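3.2 How readers talked about withdrawn books

When we began sorting the letters sent to the Plescombe library after it pulled a novel from its open shelves, we expected mostly anger, and there was plenty of it! But a good many of the 208 writers simply wanted to tell us what the book had meant to them, often at some length (one letter, coded by Najafi and Zarei together, runs to 10 pages).

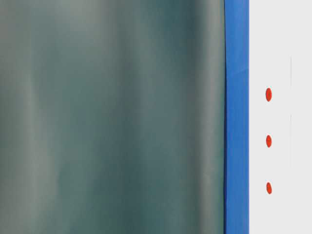

Figure 2. Soft vertical bands of gray-green and teal.

We read every letter twice and marked each place where the writer brought up a scene, a character or a line remembered from school. Shokri's earlier work in Uvley looked only at letters from parents, and we are glad to say that our younger writers, so often left out of these debates, had just as much to say about why a difficult book should stay within reach.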